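Pinura Home Storage FAQ

Every spring our inbox fills up with questions about bins, drawer dividers, and closet systems. We went back through 3,602 reader emails and picked the ones that keep coming up. We don't sell storage products, so nobody here minds if you close this page and buy nothing.

Do I need to buy containers before I start?

No. The advice to shop first comes mostly from people with containers to sell. You can't know what size you need until you've sorted the stuff, and by then you often have less of it. Use shoeboxes for a month. If you still want something nicer in April, measure the shelf from the inside, including the part the hinge gets in the way of, and go shopping then.

Are drawers better than cabinets with doors?

For small things you use every day, usually. A drawer brings the back of the space out to you, while a deep cabinet turns into a place where the second waffle iron lives. Still, we'd be careful about ripping out doors and paying for drawers all the way down. Drawer hardware costs money, it takes up width, and tall items fit badly. A top drawer with doors underneath is an old layout, and it has lasted for a reason.
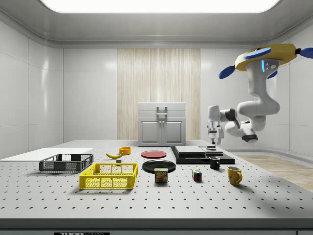
Will an organized home save me time?

Maybe a little. You'll see claims that people lose whole days a year looking for keys. We tried to trace a few of these back and ended up at press releases, each quoting another press release. If you lose your keys a lot, put a hook by the door. That takes one screw, and you don't need to label the pasta.

What about the one-in, one-out rule?

It holds steady whatever amount you already own, so if you own too much, you'll go on owning too much. It also goes wrong with kids' clothes, which leave in big batches, and with gifts. Some of our readers swear by it for shoes and coffee mugs. Fine. We haven't heard from anyone who kept it going for a whole house.

Is a lid worth having?

Only if you can open it without moving something else. Lift-up tops look tidy in a showroom, where the surface is bare. At home, a flat surface collects mail, and after that it's a shelf with a secret compartment that gets opened at Thanksgiving. Doors have their own problem (you need floor space to swing them) but at least you can't stack the mail on them.
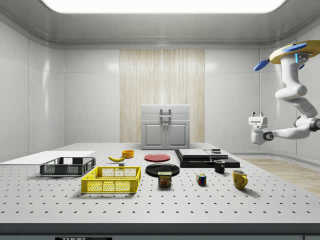 Is the Zastudside modular system as good as the ads say?

We bought a starter set at full price and used it in a hallway. The panels are sturdy. The instructions are poor, and the shelf pins don't fit anything made by anyone else, so you're tied to one brand for as long as you own it. The ads say it goes together in minutes. It took two of us most of an afternoon, and one shelf went in upside down. Add-on parts are where the cost creeps in -- price the finished wall before you order the first box.

Are open baskets just a way to hide a mess?

Pretty much, and we're more forgiving of that than you might expect. An open basket is quick. Kids will toss things into it, and so will adults who would never open a latched box. What it won't do is sort anything. Go with one basket per kind of thing, keep it shallow enough to see the bottom, and don't pay extra for a "system" of them. Plastic wipes clean. Woven ones snag sweaters and shed little bits on the floor.
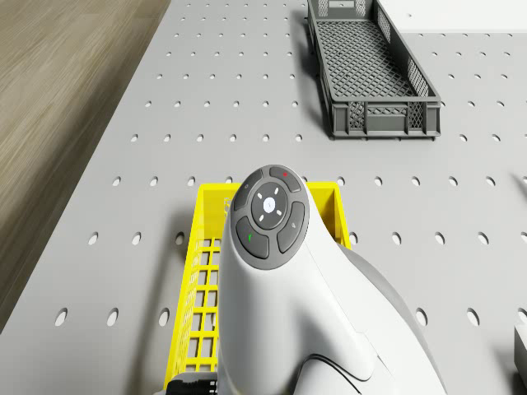 Lorna Haddix
Staff writer, Pinura

I should say where I stand on labels, because I get asked. I've labeled a pantry and I've unlabeled one. The labels stayed accurate until the first big grocery run, and then "Rice" was full of lentils. In a clear jar you can see what you have. In a closed box up high, write on a strip of masking tape with a marker, and skip the label maker, which at Jekberg was $70 last time I looked, before the tape refills.

Should I hire a professional organizer?

If you've had a move, a death in the family, or a long illness, a calm person with free hands can be a real help. For an ordinary messy closet, I doubt it. Ask what happens after the last visit. Ask too whether they earn anything on the products they suggest. Michiels, a firm several readers have used, puts its commission terms on the back page of the contract. Read that page first.

What do I do with toys and puzzles nobody finishes?

Leave out the ones that get picked up, finished or not. Rotating toys in and out of storage every 2 weeks sounds clever, but it gives a parent a new chore, and I've yet to see good evidence that kids play any better for it. Puzzles with loose pieces need a bag that zips. One-piece puzzles need nothing at all. 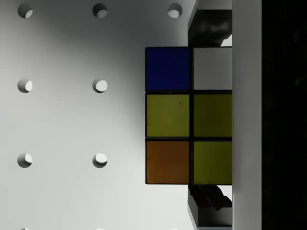 An unsolved Rubik's cube

Can I send in my own question?

Yes, through the contact form. We read them all and answer the ones we know something about. Please don't ask which color bins to get.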